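3. Getting your trial records ready to share

I've set up Fustow for three research groups now, and this is the part where everyone gets stuck, so grab a coffee and take it slowly.

1. Open Fustow and choose New deposit. Type the trial's registry number exactly as it was registered, dashes and all.

2. Load your participant table. Our October one had 1,523 rows and took 8 minutes to go through – don't close the tab! 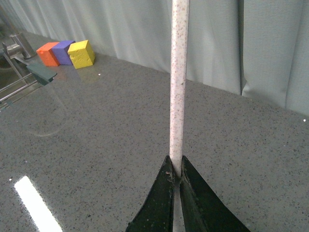
3. Run the date shifter. It moves every visit by the same number of days for each person, so the gaps between visits stay right.

Caution: the shifter skips free-text notes. I missed this the first time and Nurhan Karakaya caught a birthday sitting in a comments column (thank you, Nurhan).

4. Check the small groups. Any group with fewer than 7 people gets an orange flag, and you'll need to merge it or leave it out.
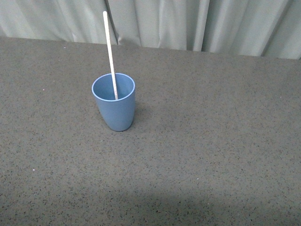
5. Attach your protocol and the blank consent form. PDF is fine for both.

Note: if your centre still uses Grarkau for its forms, export them one at a time. The bulk export scrambles the page order.

6. Pick who can ask for access, then press Hold. I always leave a deposit on Hold overnight and read it again with fresh eyes before I release it. 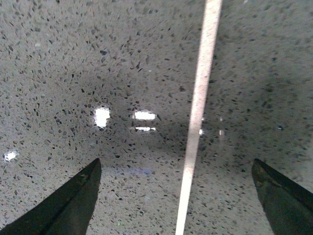

Speckled grey surface with a pale strip lying across it on the diagonal.

Once it's released you can still fix the summary page, but the tables are locked. For a new version, go to section 6.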